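Call for Participants: Working Group on Safe Handling of Textiles by Robots

Grilport invites applications to its working group on robots that handle clothing and household fabric. The group will prepare a code of good practice for laundries, care homes and private households. Applications are open until the end of August.
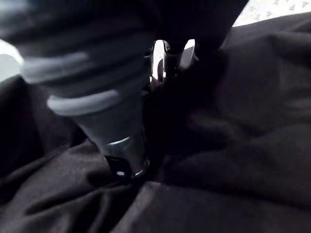
Reading time: 2 minutes

Background

Existing rules for robot grippers were written mainly for rigid parts. Cloth folds, stretches and catches, and an operator cannot always tell how many layers have been gripped. The draft code, known as Stuno, sets out how contact with soft goods should be tested, recorded and reported. Its first edition will cover pressing, picking, lifting and release.

Who should apply

We are seeking 5 participants with practical experience in at least one of the following areas:

Operation or maintenance of robot arms
Workplace safety inspection
Commercial laundry or garment care
Test methods for fabrics and seams
Drafting of technical rules in plain language

Applicants need not hold a degree. Employees of equipment makers may apply, but must declare their interest in writing before the first meeting.

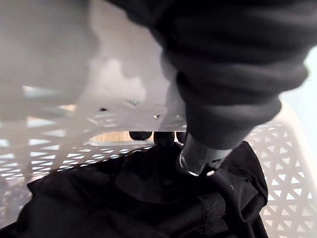 Participants will be assigned to one of two drafting teams. The first will deal with the gripper and its coverings, including the fit of sleeves worn over the arm. The second will deal with containers and their contents. Dark cloth in a white basket with perforated walls presents several of the conditions the draft must address: folds that hide one another, a seam within reach of the gripper tip, and openings in which fabric or a fingertip may become caught. Each team will propose test steps that a small site can carry out with its own staff.

Time and payment

Meetings are held in Warnberg and may be attended remotely. Participants receive 460 dollars for each full meeting day. Travel costs are repaid up to 400 dollars per meeting on presentation of receipts. Members are expected to review drafts between meetings and to return comments on the standard form.

Test reports gathered under the earlier Bite project will be made available to all members. These reports are confidential and may not be shared outside the group.

How to apply

Please submit a résumé and a statement of no more than 500 words describing your experience and the area in which you wish to work. Applications should be sent through the participation page on the Grilport website, marked "Stuno working group." Applicants will be informed of the outcome in writing.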